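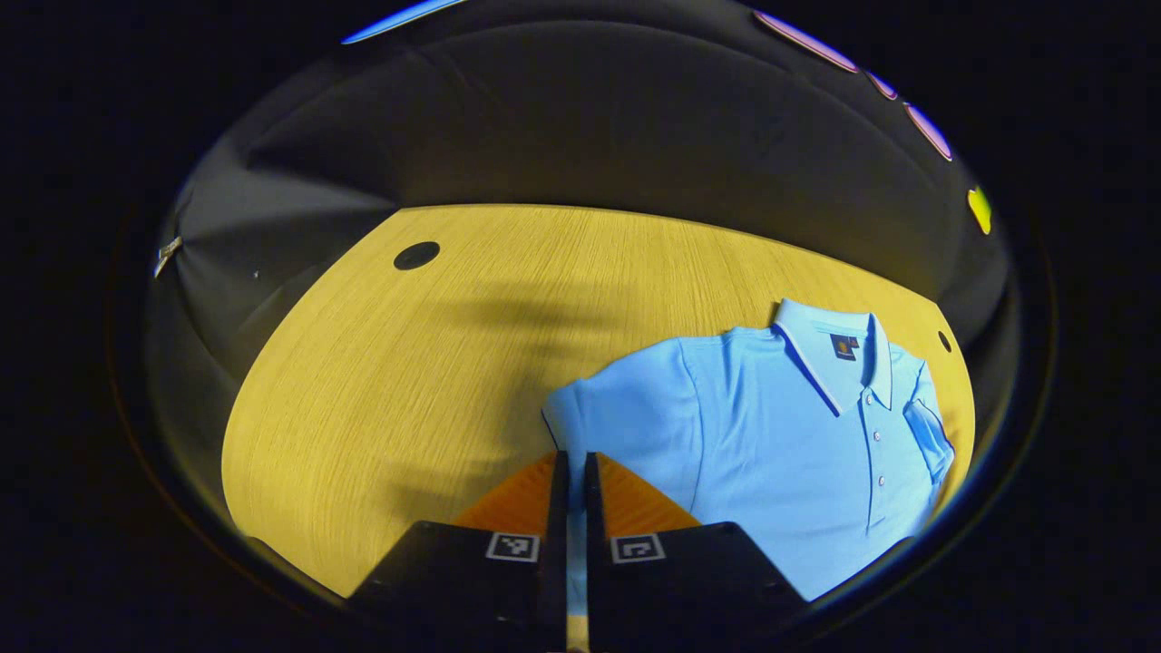
Sketis 206 Key Cabinet for Apartment Buildings

Wall-mounted steel cabinet, 206 hook positions, electronic lock with access log

Home / Property management / Key control / Cabinets / Sketis 206

Overview

The Sketis 206 is a lockable key cabinet for the management office of an apartment building or a group of smaller buildings run from one office. It stores one tagged key set per hook and records which staff code opened the door and when. The cabinet does not identify individual keys electronically. Key movements are recorded on the sign-out sheets supplied with it, or in your own management software.

The cabinet replaces the Sketis wall board. Tags from the wall board fit the hooks in the cabinet and do not need to be reissued.

Capacity

There are 206 hook positions. Of these, the last 6 are in a separately locked inner compartment intended for master keys, the roof, the electrical room and similar. The remaining hooks are in the main compartment, on the back wall and on 2 swing panels. Each hook carries one ring with up to 3 standard apartment keys. Rings carrying a mailbox key and a garage remote as well as door keys need an empty hook beside them. Allow for this when you work out whether one cabinet is enough.

Hooks are numbered from the factory. Numbers run left to right and top to bottom, starting on the back wall. The inner compartment is marked A to F so that a master key is never filed by a number that could be mistaken for an apartment.

We advise against using apartment numbers as hook numbers. If a tagged key is lost in the parking lot, a tag that reads the same as the apartment door gives the finder everything needed to use it. The index card set pairs hook numbers with apartments and is kept somewhere other than the cabinet.

Construction

Body: welded sheet steel, powder coated, light gray
Door: single, right-hand hinge as standard, left-hand to order
Hinges: internal, not removable with the door closed
Swing panels: 2, steel, lift off for cleaning or renumbering
Hooks: plated steel, fixed
Inner compartment: steel door with its own cam lock, 3 keys supplied
Cable entry: knockout in the top and in the back
Mounting: 6 fixing points through the back wall, accessible only with the door open
Finish of interior: same as body

The body is for indoor use only. It is not rated for unheated garages, pool enclosures or laundry rooms with poor ventilation. Condensation inside the door will shorten the life of the lock board.

Lock and access codes

The main door has a Prana keypad lock. Codes are entered on the front keypad and are administered from the same keypad with the administrator code. No computer or phone is needed to set it up.

Code levels:

Administrator. Adds and deletes codes, sets the clock, reads the log, opens the door.
Staff. Opens the door.
Temporary. Opens the door until a set time, then expires. Suitable for a relief manager or a contractor who needs daily access during a renovation.

After 3 wrong entries the keypad locks for 2 minutes. A further wrong entry after the lockout starts the period again. The lockout applies to all codes, the administrator code included, but not to the mechanical override.

The log holds the most recent openings and overwrites the oldest when full. Each entry gives the code slot, the date and the time. It can be read on the keypad display one line at a time, or copied to a USB drive as a plain text file from the port behind the door. Copy the log before changing managers. Deleting a staff code does not delete its log entries, but if the slot is reassigned, the older entries will appear under the same slot number as the new holder.

The clock does not adjust for daylight saving time. Set it by hand.

Power

The lock runs on 6 AA alkaline cells in a tray behind the door. Rechargeable cells are not recommended, as their lower voltage triggers the low battery warning early. The warning is a red light next to the keypad and a double tone on each opening. Replace all of the cells together. Codes and log entries are held in memory while the tray is empty, but check the clock afterward.

If the cells go flat with the door closed, open it with the mechanical override key. The override keyhole is behind the sliding badge under the keypad. Keep one override key off site. Two are supplied, and the replacement procedure requires proof of purchase and a letter from the building owner or the management company, so it is not fast.

A mains adapter is available (see Accessories). With the adapter connected, the cells act as backup and should still be fitted.

Installation

The cabinet should be fixed to masonry or to studs. Drywall anchors alone are not acceptable for the loaded weight. A full cabinet is considerably heavier than an empty one, and the load moves outward whenever the swing panels are open.

1. Remove the swing panels by lifting them straight up off their pins. Set them aside with the keys off.
2. Hold the body against the wall and mark the fixing points. Leave clearance on the hinge side for the door to open past a right angle. If the door cannot open fully, the rear swing panel will not clear the frame.
3. Drill and fix the two upper points first. Check for level, then fix the remaining points.
4. Route the adapter cable if used. Fit the grommet. An open knockout voids the warranty on the lock board.
5. Refit the swing panels and check that both move freely.
6. Fit the cells, close nothing yet, and change the default administrator code with the door open. Test the new code at least once before closing the door.

The keypad should be out of view of the office waiting area and should not face an exterior window. In a small leasing office this often means the side wall behind the desk.

Two people are needed to lift the body. Fasteners are not included. The correct type depends on the wall.

Sign-out sheets and index

Each cabinet ships with a pad of sign-out sheets, the index card set and a set of blank tags. The sheet has columns for hook number, time out, time in, purpose and initials. There is no column for the apartment number, for the reason given under Capacity.

The sheet is set up for common events in a rental office: maintenance entry, showing, move-in, move-out, lockout, and entry by a locksmith after a lock change. For move-outs, the line stays open until every key issued to the tenant has been returned or written off. When a lock is changed between tenants, the old set should be removed from the ring and destroyed on the same line. Old keys left on the ring are the usual cause of a full hook.

Rules on notice before entry, and on what must be recorded when staff enter an occupied apartment, differ by state and city. The sheets are general purpose and do not replace any form required locally.

Compatibility

Tags: Sketis round and Sketis long. Ameo long tags also fit, but hang low enough to cover the number of the hook underneath.
Management software: Morais rental office software can import the log text file. Other packages may accept it after column headings are added.
Replacement cam lock for inner compartment: Sketis only.
Keypad: Prana type as fitted. Earlier Prana keypads with a round connector do not fit.

What is included

Cabinet body with door and keypad lock fitted
Swing panels, 2
Override keys, 2
Inner compartment keys, 3
AA cells, 6
Blank tags, one per hook
Index card set
Sign-out pad
Drilling template
Printed manual in English and Spanish

Accessories

Mains adapter with grommet
Left-hand door (must be ordered with the cabinet, not available as a retrofit)
Sign-out pad, refill
Tags, round, in white, yellow, red or green
Tags, long, white only
Key return slot with catch tray, for mounting in the door of an office partition
Blank number strips for renumbering

The key return slot is a separate unit and does not feed into the cabinet. Keys dropped after hours stay in the tray until someone moves them to their hooks.

Care

Wipe the body with a damp cloth. Do not spray cleaner at the keypad. The hinges need no lubrication. The cam lock can be treated with dry graphite once a year; oil collects metal dust from the keys and will eventually jam it.

Check the mounting screws when the cells are changed.

Warranty and returns

The body is covered for 6 years and the lock, keypad and board for 3 years from the date of delivery. The warranty does not cover forced entry, incorrect mounting, leaking cells or changes to the wiring. Left-hand cabinets are made to order and cannot be returned unless faulty. Standard cabinets can be returned unused in the original carton, with all keys. A cabinet returned without both override keys is refused.

Ordering

Standard right-hand cabinets ship from stock. Left-hand cabinets are built in batches, with the next batch scheduled for October. Delivery is to the curb or loading dock. Stairs and inside delivery must be arranged with the carrier before dispatch.

For portfolios with several offices, cabinets can be supplied with the inner compartments keyed alike. State this on the order. Override keys are always different for each cabinet.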